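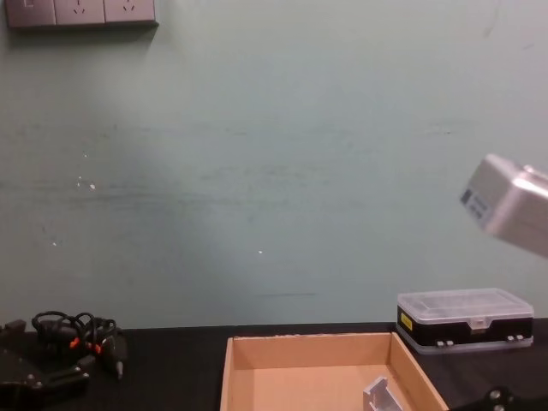
One tenant at Hundholm told us that repainting was the only repair ever carried out promptly, and that she would gladly have traded it for a working boiler. Replies of this kind were common in the survey. Of the 3000 households contacted, those in the Ammann blocks gave the longest answers, mostly on heating and delays.

4.2 Small repairs and rent levels

Landlords in Grakulach may charge tenants for marks on painted walls (Figure 2), but the lease rarely says what counts as fair wear. The Bumari scheme leaves this to the inspector.

Figure 2. Scuff marks on a painted wall behind a black tabletop.

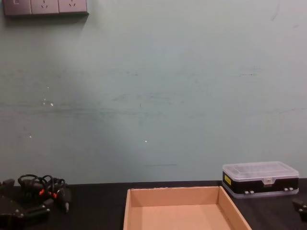
Where a charge was made, it was usually taken from the deposit in March, when most leases end. Tenants who had stayed 10 years or more were seldom charged. We did not find a link between charges and rent.

Contact | Copyright | Back to top

Get new articles by email. Sign up to our newsletter.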